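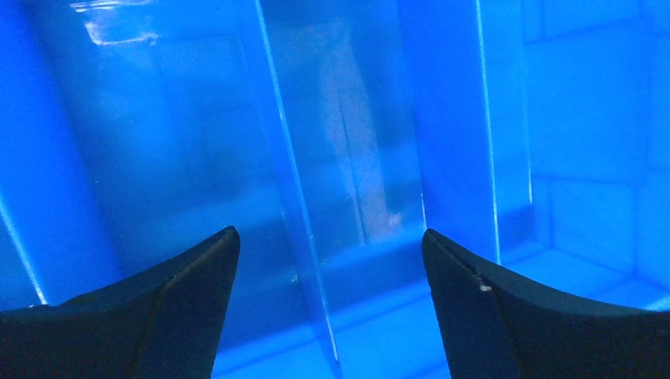 Forum » Photography » Archiving and Printing » Do you delete or do you keep everything?

Started by gdimitriou

gdimitriou wrote:

Good evening to all. First, please excuse my English, I write it slowly and with a dictionary open.

My question is about keeping pictures. In November my father-in-law gave me his slides, in metal boxes, with his notebook. In the notebook every slide has a number, and the last number is 604. This is from the time he got his first camera until he stopped. For all these years he made 604 slides which he thought were worth a number.

The same evening I looked in my own folder from one trip, only one, and the computer told me 3,109 files. We were away for five days. I do not remember taking most of them. There is the same church door many times, and I cannot find any difference between one door and the next door.

So I ask the members: do you delete? And if you delete, when do you do it, and by what rule? I am afraid to do it too early and I am also afraid that I will never do it.

Grigoris Dimitriou

halfstop_ren wrote:

Welcome Grigoris. Your English is fine.

I delete on the same night, in the hotel, before I am attached to anything. If it is out of focus it goes. If there are two the same, one goes. I have done this for years and I cannot name one picture I miss.

mottledgray wrote:

> I cannot name one picture I miss

Well of course you can't, you deleted it.

Storage costs almost nothing now. Keep all of it, mark the good ones with a star, look only at the stars. My sister scanned our mother's negatives and the ones we fight over are the "bad" ones, where you see the kitchen behind somebody's blurry arm. The nice portraits we all had already.

gdimitriou wrote:

Thank you both. mottledgray, I understand the argument about the kitchen, and it is a strong one. But your mother had how many negatives? I think a person can look through a few boxes. If I leave my daughter a disk with so many thousands of files, I believe she will look at the first fifty and close it. Then the kitchen is there but it is not seen by anyone.

I should say also what programs I use, in case it matters. I sort in Findell. I made a trial of Bamex but it wanted to import everything a second time and I stopped it.

mottledgray wrote:

She can search it. Software finds faces now, places, dogs, whatever.

halfstop_ren wrote:

Searching is for when you know what you want. With an album you turn the page and there is your uncle with a mustache, and you did not ask for him.

Jia wrote:

I did a version of this with prints and maybe it helps. I let a folder rest for three months and then go through it one time, fast, with no zooming in. What I choose is printed small, and the date and names go on the back in pencil. The rest stays on the disk in a folder called "rest" and I don't care what happens to it after me.

So I don't delete and I don't really keep either.

oldbellows wrote:

Pencil on resin coated paper? It will not take. Use a proper archival pen and let it dry before you stack them.

Jia wrote:

Mine are on matte fiber paper, pencil is fine on that. But yes, on the shiny ones you need the pen.

oldbellows wrote:

Fair enough.

On the main question, I think you are all too worried about the number. Your father-in-law did not make only 604 exposures, he numbered 604. I shot slides for a long time and the trash can beside the light table was full every Thursday when the boxes came back. He was throwing away too, you just don't have his trash.

gdimitriou wrote:

oldbellows, I went to ask him after I read your message. He says you are right about the trash. He says also that he regrets some of it, and then he could not tell me which ones, so I suppose halfstop_ren and mottledgray can both be satisfied.

I will try the way of Jia, with one change. I will write more than only names. In his notebook next to slide 5 there is written "wind, argument about the map" – and I have learned more from this line than from the slide, which is a hill.

mottledgray wrote:

I still say don't delete the doors. But the notebook idea is good. Can you put long captions in Findell, or does it cut them?

gdimitriou wrote:

It accepts long captions, but when I export the file the end is lost. I keep a text file in the same folder, with the file number and then my sentence. It is old-fashioned but it opens everywhere.

halfstop_ren wrote:

Does anybody have experience with the Groltard storage boxes for the prints? I need something that fits small sizes standing up, and the lid should close all the way.

Jia wrote:

I have two of them. The lid closes. Buy the dividers at the same time, they are sold separately and the shop never has them later.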